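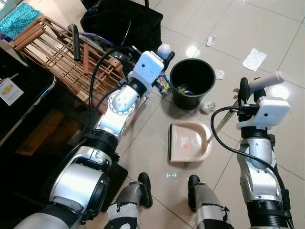 5.2 Sweeping up: what the floor task measures, and what it doesn't

Of the chores in the Gakik set, the one most often shown in talks and press material is also one of the plainest: litter on a floor, a long-handled dustpan, a bin. It is attractive for good reasons. Everyone knows what a finished job looks like, the objects are cheap, and dropping them does no harm. We argue in this section that the published success rates for it tell a buyer very little about whether the machine could be left to do the job in a home or a stockroom. Our own numbers, which are lower, need reading with care as well.

A typical working layout is shown in Figure 4. The right gripper has the handle of the dustpan, and the pan lies flat on glossy tile in front of the robot's legs. The bin is a black round bucket just beyond it. The litter is a mix of scraps: a flat white sheet, a crumpled white tissue, a crumpled piece of translucent plastic, a small scrap of paper. A printed snack wrapper lies beside the bucket. The left gripper is closed on a narrow object, which we do not try to identify from this view.

Figure 4. Floor task, view from the head camera. Dustpan on the tile, bucket behind it, litter to the right of and beyond the bucket. The shoe rack with the vacuum hose over it is at upper left.

Two things about this layout matter for what follows. The first is that the litter is not all one problem. A crumpled tissue has height and a bristle or a pan lip can push it. A flat sheet has almost none, and on smooth tile it can slide ahead of the pan for as long as anyone cares to push. Clear plastic is hard to see against a pale floor, and the reflections of ceiling lights on tile give the vision system bright patches to mistake for it. Averaging over all of these gives one tidy percentage and hides the fact that a policy may be good at tissues and nearly useless at paper.

The second is that a real floor has edges. The rack, the hose, the cabinet and the box at the left of Figure 4 are ordinary household clutter, and each of them is something a long handle can knock against. In the layouts used by the Draltar group in its public demonstrations, by contrast, the floor is open on every side. We don't suggest that this was done to mislead. It does mean that the hardest part of the job, which is getting the pan down flat at a useful angle when something is in the way of the handle, was never tested.

5.2.1 Scoring

We scored each attempt on a simple rule, fixed before the first run. An attempt counts as complete if every piece of litter present at the start ends up in the bin, the bin is upright, and no person has touched the robot, the tools or the litter. Anything short of that is incomplete. Partial credit is recorded separately and reported in the appendix.

The rule is harsher than the one used in the Vollau reports, where a run is scored by the share of items that leave the floor. Under that scheme a run that collects all the litter and then tips the pan over the rim of the bucket, spilling it back on the tile, scores full marks, as the items did leave the floor. A person who swept a kitchen that way would be asked to do it again.

We also count a stop requested by the operator as a failure, whatever the reason for it. Several reviewers of an earlier draft objected that operators are cautious and will stop a run that might have recovered. That is true. But caution of this kind is part of what it costs to run the machine, and a score that throws away stopped runs is describing a robot that was only allowed to finish when it was going to succeed.

5.2.2 Results

Across all sites and floor types we logged 676 autonomous attempts. Of these, 94 were complete under our rule. The median time for a complete attempt was almost 13 minutes, timed from the first arm motion to the last item entering the bin. We did not run a matched human trial, as the comparison would be embarrassing without being informative.

The failures fall into a few kinds, and their order surprised us. We had expected grasping to dominate, given how much of the literature is about grasping. It did not. Once a gripper had hold of the handle it usually kept hold of it. The trouble came in the long middle of the task. The pan was set down with its front lip slightly raised, and light items went underneath. The arm holding the tool and the arm doing the gathering drifted apart, so that litter was pushed neatly along the side of the pan. A piece was declared collected when it had merely gone out of view behind the robot's own forearm.

That last fault deserves a longer note. The head camera looks down over both arms, and with both arms reaching forward a good part of the near floor is hidden. In Figure 4 the arms and their shoulder sections take up much of the view on both sides. The policy keeps no usable memory of what lay under the arms before they moved there. Annotators working from the same video had the same difficulty at first, and Minoru Ebihara, who reviewed the disputed runs, ended up asking for a second fixed camera before he would sign off on any score. We think this is a fair measure of the problem: if a careful person can't tell from the robot's own view whether the floor is clean, the robot can't either, and a claim of success that rests on that view should be set aside.

Emptying the pan was the other weak point. Lifting a long-handled pan over a bucket calls for the wrist to hold the load level while the whole arm swings, and the operator stopped many runs at this stage. When the bucket was light it could also be pushed over by the pan. Some groups avoid the issue with a weighted bin, or with a bin set in a frame. We consider this a reasonable engineering choice and a poor test condition, unless the product is to be sold with the bin.

5.2.3 How much is the setup doing?

To get a sense of how far results depend on preparation, we repeated the task 40 times with one change. The tools were left where the previous user of the room had put them, instead of being placed at the marked starting pose. None of these attempts was complete. In most of them the robot located the dustpan but approached the handle from a side that left no room to bring the pan flat afterward, and it then carried on with the motion it had learned as though the pan were in position.

This is a small side study and we would not build a general claim on it. It was done at one site, with one checkpoint of the policy, and the operator knew what was being tested. Still, the result fits what the Murakami team told us when we described it to them, namely that they reset the tool pose by hand between runs and had always thought of this as housekeeping. We had thought of it the same way until July, when a shift changed over partway through a batch and the new operator hadn't been told where the marks were.

It is worth spelling out what that means for anyone reading a success rate. A person has chosen the litter, placed the tools, cleared the approach, set the bin within reach, and is standing by with a stop button. Then the robot sweeps. The sweeping is real, and on a good run it is impressive to watch. But a large share of what we would ordinarily call tidying up was done beforehand by someone on the payroll, and that labor does not appear in the table.

5.2.4 What would change our minds

We do not hold that the chore is out of reach. The arms have the range and the strength for it, the grippers can hold the tool, and two years ago we would not have predicted even our low count of complete runs. Our doubt is narrower. It concerns the step from a prepared patch of tile to a floor that nobody has looked at first.

Three additions to current practice would make us more willing to believe a reported number. Tool poses should be drawn at random and published with the results. Flat and clear litter should be scored apart from crumpled litter, with the counts given for each. And the final state of the floor should be judged from a view that the robot's arms do not block, by someone who did not set up the run.

We would add a fourth if it were not so expensive – a trial lasting a full working day in which the operator is in another building. We have not managed one ourselves. The longest unattended stretch in our logs ended when the dustpan handle caught on furniture and the controller kept pulling, and the site manager has since asked for someone to be in the room at all times. Section 5.3 takes up the wiping task, where the tool is shorter and the results are somewhat better.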